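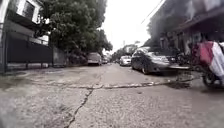
Readers of the first issue have asked why calibration comes before the display settings, and one wrote that on the Feltenlow wheel it had always been the other way round, "so I did it that way and had to do both again." The order below is correct for the Rodutden. A change of units clears the stored calibration factor, so units are set in section 4.2, calibration follows in 4.4, and the remaining display options are left until 4.6.

## 4 Setting up the measuring wheel

This section covers the Rodutden measuring wheel with the electronic counter head. Owners of the older mechanical head should follow Appendix B, as sections 4.2, 4.4 and 4.6 do not apply to it.

You will need:

- the wheel, handle and counter head
- the hex key supplied (clipped inside the handle grip)
- two AA cells, not supplied
- a steel or fibreglass tape of at least 25 m
- chalk or marking crayon

### 4.1 Unfolding and locking the handle

1. Stand the wheel upright on firm ground with the kickstand down.
2. Pull the release collar towards the grip and hold it.
3. Raise the upper tube until it is in line with the lower tube.
4. Let go of the collar. It should spring back over the joint with a click.
5. Try to fold the handle without touching the collar. If it moves, the collar is not seated. Repeat from step 2.
6. Set the grip height with the clamp lever. The forearm should be close to level when walking.

**Caution:** Keep fingers clear of the joint when raising the tube. The gap closes completely.

**Note:** On wheels bought before the change of collar (grey collar, no arrow) there is no click. Check by pulling only.

### 4.2 Fitting the cells and setting the units

1. Slide the cover on the underside of the counter head towards the wheel and lift it off.
2. Fit the cells as marked. Both point the same way.
3. Refit the cover. The seal must lie flat in its groove all the way round.
4. Press and hold SET until the units flash.
5. Press UP to step through metres, feet, and feet and inches.
6. Press SET once to store the choice.

A fresh pair of alkaline cells gives roughly 200 hours of use with the backlight off. Rechargeable cells may be used, but the battery symbol will then appear early and should be ignored until the display dims. Do not mix the two types.

**Note:** The head remembers its running total for a few minutes with no cells fitted. Do not rely on this for a measurement that matters. Write the figure down first.

### 4.3 Checking the sensor

The sensor reads a toothed ring inside the hub. The ring has 164 teeth, and each tooth that passes the sensor adds one step to the count. The head turns steps into distance using the calibration factor.

1. Press CLEAR until the display shows zero.
2. Lift the wheel off the ground.
3. Turn it slowly forwards by hand. The figure should rise evenly.
4. Turn it backwards. The figure should fall.
5. Spin it briskly and let it stop. The figure should not jump or freeze while the wheel is turning.

If the figure falls when the wheel is turned forwards, the sensor lead has been plugged in the wrong way up. Switch off, remove the lead at the head end, turn it over and plug it in again. No damage is done.

If the figure does not change at all, check the lead at both ends before opening the hub. The plug at the hub end is a tight fit and can feel home when it is not — push until the shoulder meets the socket.

**Caution:** Do not put oil or grease into the hub. The bearings are sealed, and grease on the toothed ring collects grit.

### 4.4 Calibration

Calibrate the wheel when it is new, after changing the tyre, after changing the units, and at the start of any job where the results will be used for payment.

Choose a straight, level length of the same kind of surface as the job. A wheel calibrated on a smooth indoor floor will read long on coarse tarmac or worn concrete, as the tyre follows each small rise and dip. The error is slight over a short distance and adds up steadily over a long one.

1. Lay the tape along the surface and pull it straight. Do not let it run over stones or kerbs.
2. Chalk a line at zero and another at 25 m. Lift the tape away.
3. Place the wheel so that the pointer on the fork is directly over the first line.
4. Press and hold CAL until the display shows **C 0**.
5. Walk to the second line at a normal pace, keeping the wheel on the straight path.
6. Stop with the pointer directly over the second line. If you overrun, roll back to it. The count will correct itself.
7. Press CAL once. The display shows the factory length of 25 m, flashing. If your lines are a different distance apart, change the figure with UP and DOWN.
8. Press CAL again to store.
9. Walk the same distance in the opposite direction as an ordinary measurement and compare.

If the return reading differs from the taped length by more than the tolerance on your job sheet, repeat from step 3. If it differs again, measure the line afresh with the tape before suspecting the wheel. A tape with a twist in it is the usual cause.

**Note:** Steps 3 to 6 must be done by the person who will use the wheel. Grip height and the weight put on the handle both affect the result.

### 4.5 Measuring on uneven ground

The wheel measures the length of the path it rolls along. It does not measure the level distance between two points. On gentle slopes the difference can be ignored for most purposes. On steep ground, use the tape in short level steps, or measure the slope and apply Table 6.

Where there is a choice of path, keep to the smoother one and note the offset. Where the line must cross broken paving, a step or a kerb:

1. Stop with the pointer at the near side of the obstacle.
2. Press HOLD. The count freezes.
3. Measure across the obstacle with the tape and write down the result.
4. Lift the wheel over and set the pointer at the far side.
5. Press HOLD again to carry on.
6. Add the taped length to the final figure.

Narrow joints and cracks that the tyre bridges can be rolled over without stopping. Slow down before reaching them. If the tyre drops in or the wheel leaves the ground, go back to the last marked point and repeat that part.

**Caution:** In a road open to traffic, follow your employer's rules on signs, clothing and lookouts. Do not read the display while walking. Stop first.

Mud, loose grit and wet leaves build up on the tyre and make it larger. The scraper on the fork removes most of this. Check it at each stop in bad weather and clear it with a stick, not with the hex key, which scores the rubber.

### 4.6 Remaining display settings

With the head switched on and the count at zero, press and hold SET and DOWN together. The settings appear in the order shown. Press UP or DOWN to change a value and SET to move on.

| Setting | Choices | As supplied |
|---|---|---|
| Backlight | off, short, long | short |
| Sound on key press | on, off | on |
| Automatic switch-off | on, off | on |
| Reverse counting | subtract, ignore | subtract |
| Memory | single, list | single |

Leave reverse counting on *subtract* unless the instructions for the job say otherwise. With *ignore* selected, rolling back to a line no longer corrects an overrun, and step 6 of the calibration will give a false factor.

With memory set to *list*, each press of STORE adds a reading. Readings can be viewed on the head or sent to the Henimlow logging cradle. The cradle is described in section 7.

### 4.7 Service and parts

Replace the tyre after 3000 km or when the wear groove can no longer be felt with a fingernail, whichever comes first. The total distance is shown for a moment when the head is switched on with DOWN held.

Tyres, scrapers and sensor leads made by Kwiatkowski fit both this wheel and the mechanical version. Hub parts are not shared. When ordering, quote the number stamped on the left-hand side of the fork, including the letter at the end.

Store the wheel folded and hung by the grip, or standing with the tyre clear of the floor. A tyre left under load for a whole winter takes a flat spot. It will usually roll out in the first day's use, but calibrate again afterwards.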